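February 2022 - break room, shop notes

Spent the slow part of the afternoon in the kitchen end, going over the foosball table and whatever else had screws in it. Musden wants the room settled before the next lot of crates, so here we are! 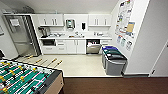
I'd like the table shifted a little, so the yellow handles aren't pointing straight at whoever is after coffee. I've had one in the hip twice since December. Moving it 400 mm should do, and I'll tape the floor first so we can all argue about it.

Then on to the dark gray plate on the wood, the one with the chamfered corner.

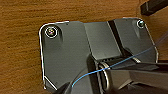

Rojanasak lists spare screws in bags of 296, silly for a job this size - I'll raid the Dritance drawer instead. Still to do: felt pads, rod grease, and ask Somum about order 536.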